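The Toy Tray at Wunudgate

Posted 17 Dec 2022

Hello again, and sorry for the long gap! I've been meaning to put up something on the toy tray since April, when I first started buying the bits for it, and what with moving the bookshelves and painting the back room at Wunudgate it kept slipping down the list. So this is a short gallery, only a few pictures, with me rambling on before them as usual.

For anyone new, the tray is my rummage tray. It's a metal one, the sort you'd find in an office supplies shop, and the idea is that it's full to the brim and you have to dig. I had a tidy version first, with everything sorted by colour in little pots, and the children who come to us gave it two minutes and wandered off. Tip the whole lot in together and chuck a cloth over one end and they'll be at it all morning!

Most of the spiky balls came from Koubek in town, who do them loose from a bin by the till. I love those balls - they're squashy and a bit revolting and everybody picks them up first. The rest is car boot finds, the bottom of my own cupboards, and one very good carrier bag from the Fullum jumble sale, which cost me less than the bus fare home.

I do try to mix in things that aren't toys at all. A drinks can, something crinkly, a scrap of patterned fabric. Different noises, different feel in the hand. The silver robot gets buried more than anything else and it's always the one they ask for, so he (it's definitely a he) goes back in every time.

Dark green cloth on the table underneath, by the way. I had a white one and it showed every mark. 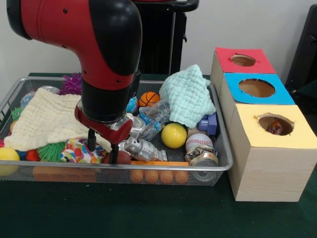

Cream knitted cloth over one side, and the silver robot stretched out below the can and the crinkly wrapper. 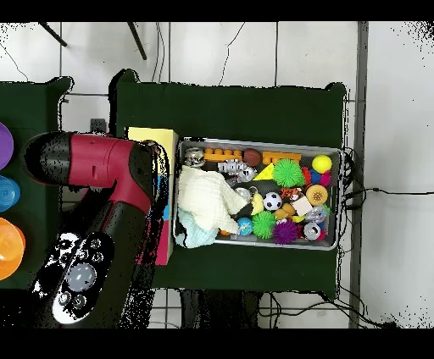 The orange blocks with studs are up along the top, with a little brown football between them.

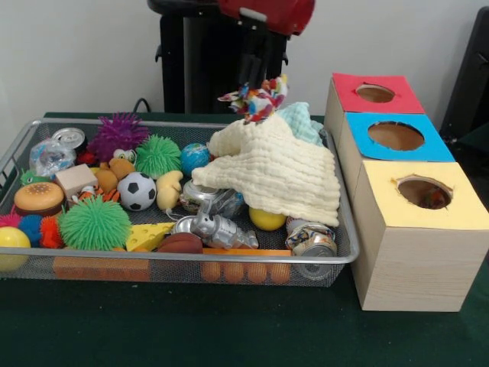
Burger, cheese wedge and the tiger stripes! The plush with the googly eyes is my favourite of the lot.

Filed under: Toys and Play

The silver robot and the big green spiky ball are in all three, if you fancy hunting for them with a little one on your knee. Next time I'll do the Skidel shelf, which is mostly wooden puzzles and needs a good dust first. If you've a rummage tray of your own, do tell me what goes in it - I'm after ideas for things that rattle.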